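Jastham Parcel Station Kit: Frequently Asked Questions

Last revised 2021-12-20. Applies to kits shipped with controller software 4 and later. Owners of earlier kits should read the section on upgrades first.

General

What is the Jastham kit?

A packaged workcell for picking soft mailers and small parcels out of a crate, presenting them to an overhead scanner, and placing them on an outbound belt. The kit includes the arm, one hand, the controller cabinet, the head camera and its mount, the cabling, and a license for the Drarnadel control software. The scanner, the belt and the crates are supplied by the customer or quoted separately.

Who is it meant for?

Return desks, mail rooms and small fulfillment sites where parcels arrive mixed in open crates and are currently handled one at a time by a person. It is not a replacement for a high-speed sorter. Sites that already singulate parcels mechanically will get little from it.

Can I buy the arm without the hand?

Yes. The arm flange follows a standard bolt pattern, and the drawing is in the mechanical manual. Grasp planning in Drarnadel is only supported with our own hand. With any other tool you write your own motions through the programming interface.

Why a fingered hand and not a suction cup?

Suction works well on flat cartons. It works poorly on bags that fold or crumple when lifted, because the cup loses its seal at the first crease. The fingered hand closes on whatever fold it can find. It is slower than suction on cartons, and customers whose mix is mostly cartons should ask us for the Cho suction tool, which mounts on the same wrist.

Site and layout

How much floor space is required?

The work surface, the crate position and the first section of the belt must all fall inside the reach envelope printed in the layout sheet. Send us a floor plan before you order. The most common mistake is to leave the crate too far behind the scanner, where the arm has to reach around the column on every cycle.

Does the floor have to be concrete?

No. The kit runs on carpet over a solid subfloor. Raised access flooring is acceptable if the arm stand is bolted through to the pedestals. Floors that flex under foot traffic will show up as placement error, and no amount of recalibration removes it.

What kind of scanner can be used?

Any overhead unit with a flat base and a fixed column, provided that the open area in front of the column is large enough to take your largest parcel with clearance for the fingers. The controller needs a trigger signal and a result string. Serial and network connections are both supported. Scanners that communicate only over a wireless link can be used, but the delay varies from one read to the next and we do not quote a cycle time for them.

Where should the column go?

At the back of the base, away from the arm. The hand then approaches over the front edge and the column never enters the path. If the column has to stand at one side, enter its position as a keep-out volume before the first powered motion.
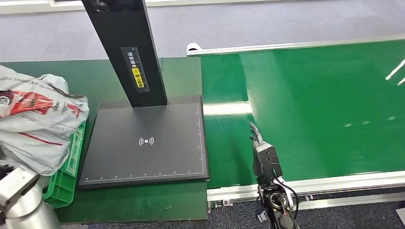

Keep-out volumes are boxes, entered by their corner positions. Draw them slightly larger than the object. The planner treats a keep-out volume as solid and will not clip a corner to save time, so an oversized box costs you cycle time and an undersized one costs you a scanner. Labels, brackets and cable clips added to a column after commissioning have to be included.

Does the color of the work surface matter?

It matters less than its finish. A matte surface gives the head camera a steady background in any color. Glossy surfaces reflect the ceiling lights as bright streaks, and the vision software can take the edge of a streak for the edge of a parcel. This applies to belts as well. If your belt is glossy, run the glare mask procedure in the Drarnadel setup menu after the lighting is final, and repeat it whenever fixtures are moved or replaced.

Can the belt run at an angle to the work surface?

Yes. Teach two points along the near rail and the software derives the belt direction. The belt does not have to be level with the scanner base, but the height difference must be entered by hand.

Do the crates have to be a particular type?

Rigid, open at the top, and seated against a stop so that they return to the same position after each change. Ribbed walls are fine. Folding crates are acceptable if the hinges lock. Avoid crates with an inward lip, which catches the fingers on the way out.

Operation

How are parcels fed to the hand?

They are not fed. The camera looks into the crate, the planner picks a parcel with a graspable fold or edge near the top, and the hand goes in. If nothing graspable is found after four attempts, the station stops and signals the operator.

What happens when two bags come up together?

The wrist measures load during the lift. If the reading is above the limit set for your parcel mix, the hand returns over the crate and opens. Two light bags that together weigh less than one heavy bag will not be caught this way. The scanner result is the second check: if two codes are read, the parcels go to the reject position.

Can the station read a label that faces down?

Only after a flip. The flip routine lays the parcel on the base, regrasps it by the opposite edge and turns it over. It is switched off by default and adds time to each unread parcel. Many sites prefer to send unread parcels straight to a person.

What parcel weight can the hand handle?

The limit depends on the grasp and on the reach. The load table is in the mechanical manual, and it gives separate values for rigid boxes and soft mailers. Use the lower value if your mix contains both.

How is the station stopped in an emergency?

By the hard-wired stop button on the controller cabinet and by any further buttons on the same circuit. The software stop on the tablet is a pause function and must not be counted as a safety device in your risk assessment.

Is fencing required?

That is decided by the risk assessment for your site, which is the responsibility of the integrator or the owner. We supply stopping distances and force data on request.

Maintenance

What does routine maintenance consist of?

Wipe the camera window at the start of each shift. Inspect the wrist cable loop weekly for abrasion, and check that it still hangs free through the full rotation of the wrist. A loop that has been tied back for neatness will fail early. Finger joints are checked for play every 20 working days using the gauge in the tool kit.

Which parts are considered wear parts?

Fingertip pads, finger tendons and the wrist cable. One set of each is included. Replacement takes 25 minutes for the pads and tendons together. The wrist cable requires recalibration afterwards — allow two hours, and do it with the crate removed.

Can our own staff replace the wrist actuator?

Staff who have completed the maintenance course can. The actuator is matched to its controller channel by a stored offset, and the new offset must be loaded before the joint is energized. Units opened outside this procedure are not covered by the warranty.

How often does the camera need recalibration?

After any knock to the mount, after any change of lens or window, and after the arm stand has been moved. There is no fixed interval. The software reports a drift figure at each startup, and a steady rise over several days usually means a loose mount screw.

Ordering and support

What is the lead time?

It is stated on the quotation. Kits are assembled and tested at our Cornumdale workshop, and the test record ships with the cabinet.

Is there a trial?

Yes. Send us a crate of representative parcels and we will run them at Cornumdale on a comparable layout. You receive the log of every grasp, including the failures. Please include your worst parcels — trials run on hand-picked clean mailers produce figures that do not hold up on site. Parcels are returned at your expense.

What does commissioning include?

An engineer sets up the arm, teaches the crate, scanner and belt positions, enters keep-out volumes and trains two operators. Network configuration and the connection to your parcel database are outside the standard scope. Have your database contact available on the first day.

Can an older kit be upgraded?

Kits delivered since the October controller change can be upgraded over the network. Earlier kits need a new controller board. Back up your taught positions before either procedure, as the file format has changed and the old positions cannot be read back from the board once it has been removed.

What is covered by the warranty?

The arm, controller and camera, for the period given in the sales contract. Wear parts are excluded. Damage from contact with an object that was not entered as a keep-out volume is also excluded.

Who answers technical questions before purchase?

Jarrah Katene, applications engineering, through the contact form. Attach the floor plan, the scanner model and the range of parcel sizes. Inquiries without a floor plan are answered, but no layout will be confirmed.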